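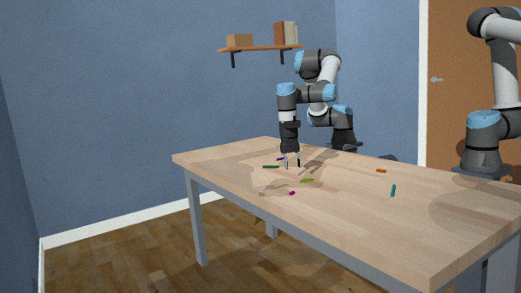

Wood table and blue back wall.

Jurnura Oral History Project
Progress report, period ending May
Prepared by Evelien Van Damme for the Mahasneh Fund

The grant pays for recording and transcribing 300 interviews with former mill workers in Plima. By the end of May we had recorded 143. Transcription is behind recording, mostly on the dialect interviews, which need a second listener.

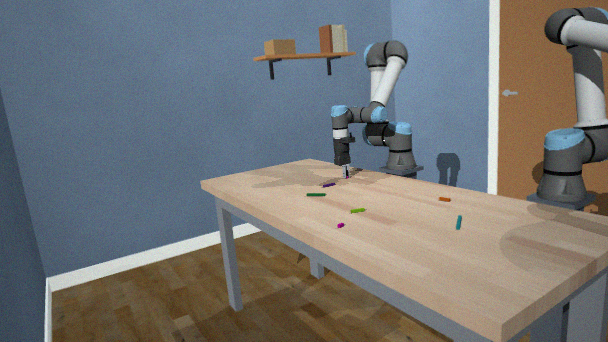 When will the transcripts be open to the public?
The first set goes online through the Brila catalog in the fall, once speakers have signed their release forms.

Four speakers asked for changes to their transcripts. All the changes have been made. Two families have also lent us pay books and letters, now being scanned.

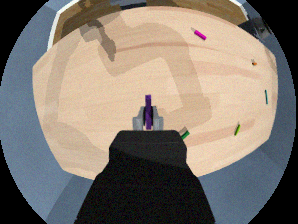

Colored pieces on the tabletop.

Travel spending is under budget. We ask to move 15 percent of that line to transcription.

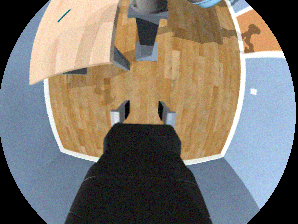 Sound quality was uneven in the early interviews. Traffic was the main problem, and we now record in the morning. Footsteps are another. A wooden floor like the one here carries them into the microphone, so we want to buy a rug before the next round. The cost fits within the equipment line.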